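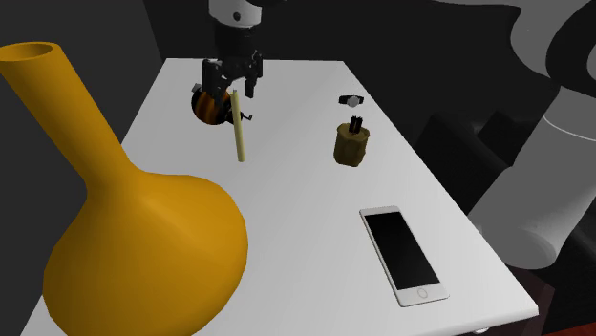

Fig. 1. Orange-yellow vase, plain surface, long neck over a wide body.

January, glaze bench

Continuing the crawl problem on the Tovutetti body. Bisque as before, cone 04, slow cool. Tiles cut from the same slab as the December set. Base glaze is the Kulkarni zircon yellow, bucket 2, sieved at 80 mesh and again at 120.

Specific gravity was high at first mix (1.52). Let down with distilled to 1.46. Anitha had been running 1.44 on the dipping line, so the two sets are not directly comparable. Dip time three seconds, single coat, foot waxed.

Tiles 1 to 13: as mixed. Tiles 14 to 16: half the ball clay swapped for calcined kaolin, everything else held.

Fired overnight in the small Ristar. Controller log shows top at 1:40 a.m., hold 15 min. Thermocouple still reads low against the witness cones; Gaëtan has the replacement on order.

Results. Crawl at the rim on tiles 2, 5, 6, 11. None on 14, 15 or 16, but the surface is drier and there are two pinholes on 15. Color shift toward brown where the coat is thin, worst along the lower edge. Same shift as batch 416. Batch 443 did not show it and I can't find the sieve notes for that one. Tharun to check the Favcombe binder.

Shrinkage of raw glaze on the bench is visibly less with the calcined. Cracks in the dry coat on 5 and 11 match the crawl lines after firing.

To do: repeat 14 to 16 at 1.44, add a tile with 0.2% CMC, ask Sumathi for the bisque absorption numbers. Nicanor wants the test kiln free by noon.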